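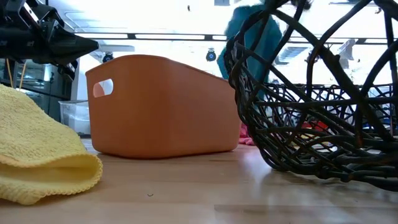

Reading Uncle Des's file

May 11, 2023

I've been promising the cousins I'd write this up for weeks and I keep putting the kettle on instead. So, for those who couldn't come up to the city, and for the few of you who read this blog for the tomatoes and the dog and have no idea who Des was, this is how it went when we finally sat down with the police file.

Des was Mum's youngest brother. He was the night watchman at the old Julex cannery in Tveit, down behind the railway yards, and in February 1979 somebody shot him there during a break-in. He was 34. No one has ever been charged. That's the short version and it's the one I grew up with, more or less word for word, because it was the only one Mum would tell. She'd say it the way you'd give a stranger directions, quite politely, and then she'd start wiping down the bench.

I was eight. What I remember is the phone going very early and my father standing in the hall in his pyjama bottoms with his hand flat against the wall. I also remember being given a whole Violet Crumble before school, which had never happened before, and eating it on the back step feeling terrible about how much I was enjoying it.

How we got to see it

You can't just ring up and ask, or rather you can, and a very patient young constable will explain why the answer is no. The case is still officially open, so the file isn't public. My cousin Morena Piras (Auntie Lina's eldest, for those keeping track) had been writing letters since her mum died, and getting nice replies that all said the same thing. She'd more or less given up when a woman from the knitting group put her on to a solicitor called Sharada Venkataraman who does this sort of work for families, mostly coronial matters, and who turned out to have a much better idea than either of us of which door to knock on.

Sharada told us to leave the police file alone for the time being and ask for the inquest papers. I'd forgotten there had even been an inquest! It sat for two days in the winter of 1979 in the courthouse at Arkar, and the depositions had been in a box in the state archive ever since. There's an application form for next of kin, and Morena as Des's niece didn't quite count, and nor did I, so Mum had to sign it. She's 86. She read all the pages with her magnifying glass, including the privacy statement, then signed her name and asked me if I wanted a sandwich.

After that came a longer wait, and then a second application, and eventually the unsolved cases people agreed that we could see a summary of their own material as well, with a detective in the room. So we did both in the one trip. I drove down to collect Morena the night before and we stayed at a motel with the loudest bar fridge in the southern hemisphere.

What's in it

I won't put all of it here. Some of it belongs to other people, and some of it I don't want sitting on the internet where the grandkids can trip over it. I skipped the medical pages and I'm glad I did. Morena read them and she says she's glad too, so there you go.

What surprised me most was how much of it is just Tveit. There are statements from the bloke at the servo, from the nurse coming off night shift, from the woman who ran the boarding house on Station Street and plainly couldn't stand half her lodgers. Somebody's dog gets a paragraph. Whoever typed them had a machine with a crook letter e that jumped up above the line every time, and after a couple of hours I'd stopped seeing it, and then I'd see it again on Des's name and have to look out the window for a bit.

His own logbook is in there too, or photocopies of it. He walked the whole site every two hours and wrote down what he found, and what he found was nearly always nothing, so he'd put in other things. "Moon up." "Cold as charity." "Cat back with a friend." I had never seen his handwriting. It's Mum's handwriting! The same big looped g, the same way of crossing a t as if it owed her money. The last entry is the ten o'clock one and it says the side gate was sticking and he'd bring some oil tomorrow.

I'd always been told that nothing was taken, that they'd panicked and run. That's wrong. The pay office had been done over and the missing wages came to $2,250, and there's a letter from Pronex, who had the security contract and were Des's actual employer, asking when the coroner might be in a position to confirm the sum for insurance purposes. It's dated the week of the funeral. I've read that letter a few times now. I expect whoever wrote it was only doing his job and had no notion it would be read by Des's niece forty-odd years on in a room with a broken blind, but I'd still like five minutes with him.

There were four men interviewed at length. The names were blacked out in our copy and I didn't try to guess, though Morena held one page up to the light. Two of them have since died, the detective told us. She was straight with us all the way through, which I appreciated. She said the exhibits from that time hadn't all been kept as they'd be kept now, and that what remained had been tested again and hadn't given them anything. She said it was open and would stay open. She didn't say she was hopeful and I didn't ask.

Telling Mum

I'd worried about this part the whole drive home. I'd practised a sort of speech, somewhere past the Arkar turn-off, with Morena playing Mum and doing it so well we had to pull over because we'd both got the giggles, and then neither of us was giggling.

In the end I just gave her the logbook pages. She took them to the chair by the window and went through them with the magnifying glass and didn't speak for so long that I did the dishes, then dried them, then started on the cutlery drawer. When I came back in she said, "He never could stand that gate." I said had he talked about it, and she said he'd talked about nothing else, he'd come for tea on a Sunday and they'd all get the gate. And then she talked about him until it got dark. His terrible car. A girl named Patricia that nobody in the family had approved of except Mum. How he'd sing in the shed where he thought he couldn't be heard.

I hadn't known any of it. I'm 52 years old and I'd never heard that he sang.

If anyone reading this worked at the cannery, or had a mum or dad who did, I'd love to hear from you. It doesn't have to be to do with that night. I'd be just as pleased with a Christmas party or a photo with him up the back. Leave a comment or use the contact page, and if you'd sooner talk to the police directly the number for the unsolved cases team is on their website.

Morena's scanning the logbook pages properly and will send them round to the cousins when she's worked out how to make the file smaller. Auntie Jean, yours will come in the post. Tomatoes next week, what's left of them.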